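Fokwood opens its doors, and a small arm draws the crowd

2023-08-29

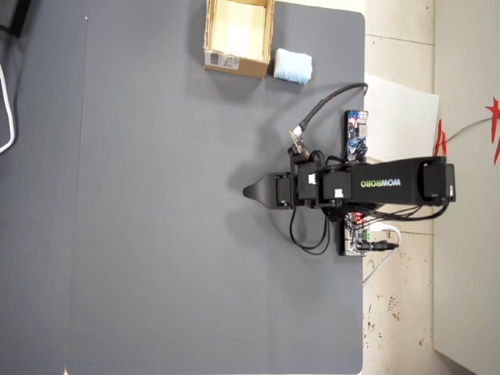
The coffee was meant to last until noon and was gone by half past ten, which gives a fair idea of how badly Fokwood had guessed at the turnout for its first open day. The company, which has packed and shipped spare parts from the old dairy on the edge of town for longer than most residents have noticed it, had set out chairs for a modest audience. By the end of the afternoon the clicker at the front door stood at 1271, a figure that includes at least one dog and a number of children who had discovered what the clicker was for.

Most of them had come to see robots. The posters had promised robots, in letters larger than the company's name, and had perhaps left a little room for the imagination. Visitors who expected something that walked were shown to a back room, where they could look at a black tabletop arm with WOWROBO printed along it, bolted to nothing more dramatic than a day's schedule of demonstrations.

"People ask where the rest of it is," said Birgit Diekmann, who runs the automation project and spent the day explaining that there was no rest of it. "I tell them it's an arm. It does arm things."

The arm things, on this occasion, consisted of moving light items from one side of a table to the other. Diekmann ran the routine every half hour to a standing crowd that went very quiet each time the gripper started down. A successful pick got applause. An unsuccessful one got louder applause, and by the third session some of the younger guests were openly hoping for it. One boy asked whether the arm got bored. Diekmann said she would look into it.

Fokwood's interest in all this is practical enough. The company sends out around 800 small parcels a day, and a good part of the work is picking up one little thing and putting it next to another little thing. The plan, which goes by the name Conevon for reasons the staff could not agree on, is to find out which of those motions can be handed to a machine and which are better left to people who can tell a gasket from a rubber band. Small arms on tabletops are where the testing is done. They are cheap to repair, and when they make a mistake they make it at a manageable size.

Anything larger will come later. Ackermann, which builds the company's conveyors, sent a display board and a bowl of mints. A packing line is due to be installed in December, and a taped outline on the warehouse floor showed where it will stand. The outline drew more visitors than one would expect. Several people walked the whole length of it and nodded.

Next door, the label printing firm Fastus had opened its own hall for the day and was offering to print any name on a sticker. This turned out to be stiff competition. At 2 o'clock the line for stickers ran past the door of the robot room, and the Fokwood session started with a good share of its audience facing the other way. Some of the stickers then came back and were found on chairs, on the coffee machine and on the back of a visiting town council member, who wore the name "Kevin" through most of his opening remarks.

Those remarks touched on the future, on jobs and on parking. The question of jobs came up again from the floor, and Diekmann answered it more directly than the council member had. The packing team has grown since the project began, she said, and so far the arms have mainly made work, as somebody has to set them up, watch them and pick up what they drop. She would not promise what the warehouse will look like in ten years. She did promise more coffee.

The last demonstration was set for 5 o'clock and started late at the request of a family who had been stuck in the sticker line. The arm made its pick on the first try, to polite applause and one audible groan from the front row.

Fokwood plans another open day once the new line is running. Anyone who left behind a green umbrella, a child's left shoe or a tray of plum cake can collect them from the front desk during office hours. The cake should be claimed soon.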